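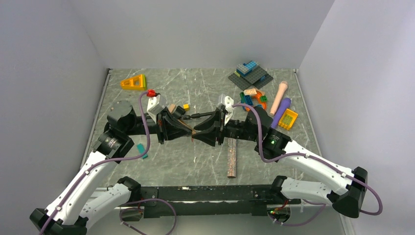

Ingrid Sorensen wrote in to say the Stinari return machine had fixed her jump shot in three weeks and that we were cheap for not stocking it sooner. We stock it now. We're still not sure about the fixed part.

Stinari Rebound Return, Model 600
Basketball shooting trainer for driveway and gym use
In stock, ships from Bastcombe

What it is
A net on a steel frame that goes around a regulation hoop and drops the ball into a chute. The chute turns by hand and sends the ball back to the shooter. The powered version (the 2000) throws the ball. This one lets it roll and bounce, so past the foul line you will be walking to meet it.

What the maker claims
The box says "Double your makes." We asked Stinari what that was based on and got back a brochure with the same sentence in it. You will take more shots in an hour with a return than without one, that much is plain enough. Whether more shots means better shots depends on who is taking them. A kid who shoots off the wrong foot can now do it 256 times before dinner.

The box also says "Sets up in minutes." The first time took two of us most of an hour, and one of the two had done it before. The leaflet shows the left and right poles as the same part. They are different. The one with the slotted collar goes on the left as you face the basket.

What we like
The net is good. It has a tight weave, it doesn't snag on the ball valve, and the ties are proper webbing with buckles where the older Kivico model had plastic clips that snapped in cold weather. The frame doesn't lean once the feet are loaded. It folds flat enough to slide behind a car, if you take the chute off first.

It catches misses as well as makes, up to a point. Short shots come back fine. Long ones off the back rim go over the top of the net more often than the catalog picture would have you believe, and hard bank shots do too.

What we don't
The chute is thin. Ours had a dent after the first weekend and the ball has drifted a little to the right ever since. Stinari sells a heavier chute separately – it should have come with the machine.

The shot counter is a clip-on that trips when a ball drops through the hoop. It also trips when the net gets bumped, and on a windy day it scored a few by itself. Leave it in the bag.

We don't see why there's a phone number for "coaching support" printed on the frame. We called it twice and left messages.

Specifications
Weight: 53 pounds without sandbags
Fits: standard 18-inch rim on a pole or wall mount
Ball size: 6 and 7 (a size 5 ball can stick where the chute meets the net)
Chute: turns by hand, locks in five positions
Color: black net, gray frame
Sandbags: four, sold empty
Warranty: one year on the frame, 90 days on the net and chute

Compared with the others
The Dvorak return is cheaper and lighter and has no side netting at all. If you mostly shoot free throws, buy that one and keep the change. The Kivico is about the same as this for more money, and we've stopped carrying it. The powered Stinari 2000 is a real step up for a school team that will run it every day. For one person in a driveway it's hard to defend.

Customer comments

Reginald Mercado
Does it work on a hoop that's been lowered for younger kids? The leaflet doesn't say.

Reply from the shop
Down to nine feet, yes. Below that the frame legs won't go any shorter and the net bags up under the rim so the ball just sits there.

Reginald Mercado
Thanks. Ours is at eight and a half so I guess we wait a year. Ingrid, were you tracking your shooting before you got it or only after?

Ingrid Sorensen
Only after. But I know what I was hitting before and it was not this.

Returns
Unused machines can come back within 30 days in the original carton. Once the net has been laced on we can't take it back, so check your rim and pole before you open the bag. Dented chutes are handled by Stinari directly.

Page last updated 29 April 2009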